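How to Write a Job Description People Will Use

Most job descriptions are written twice in their lives: once when somebody quits in a hurry, and once when somebody else notices the first version still mentions the fax machine. In between they sit in a shared folder called HR_FINAL_old. If yours live there too, set aside an afternoon and work through the steps below.

Step 1. Find out what the person does all day

Do not start with last year's version. Start with the person in the job. Ask them to keep a plain list of what they work on for 14 working days, one line per task, no polishing. You will get things like "chased Endov invoice again" and "fixed the thing in the spreadsheet." Good. Keep those lines exactly as they are for now.

If the position is vacant, ask whoever has been quietly covering it. They will have opinions.

Step 2. Ask the manager the same question, separately

Separately is the important word. When we did this at Hembridge, the manager's list and the employee's list for one purchasing role had 3 items in common. Both people had worked there for years and got along fine. They had simply never compared notes, and every annual review had been a polite conversation between two people describing different jobs.

Put the lists side by side and mark the gaps. Then get both people in a room and settle each one: it stays, it goes, or it moves to someone else by a date you write down.

Step 3. Group the tasks

Sort what is left into no more than 9 duties. If you have 20, you are listing tasks. If you have two, you are describing a senior vice president.

Each duty should start with a verb a child could act out. "Orders," "checks," "calls," "repairs." Strike out "facilitates," "liaises" and "drives alignment" – I have met people who claimed to do all of these, and none could tell me what time of day it happened.

Step 4. Say what done looks like

Under each duty, add one line on the result you expect. For example:

Duty: Checks supplier invoices against orders.
Done means: every invoice is approved or queried within 3 working days.

Leave room for judgment. A duty that can't be measured should get a sentence in ordinary English instead of a made-up percentage.

Step 5. Deal with "other duties as assigned"

You will want to keep it. Everyone does. Fine, but add who does the assigning, and what gets dropped when the other duties take over the week. At Prerkimholm that single addition caused more discussion than the rest of the document combined.

Step 6. Cut it to one page

Aim for under 1000 words, and feel free to come in well under. Read it aloud to the employee. Where they laugh, rewrite.

Step 7. Put it on the calendar

Look at it again every March, or whenever the role changes hands. Both people initial the new copy, and the old copy gets deleted. Really deleted, out of the folder. 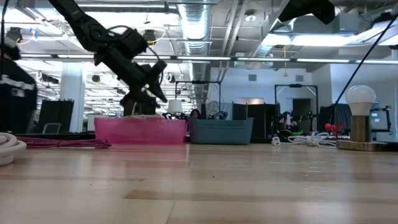
Marius Surdu wrote that he tried the two separate lists with his own team and would add one thing: have the manager write theirs first, before the employee's is finished, or it somehow ends up in the manager's inbox and the two lists match beautifully.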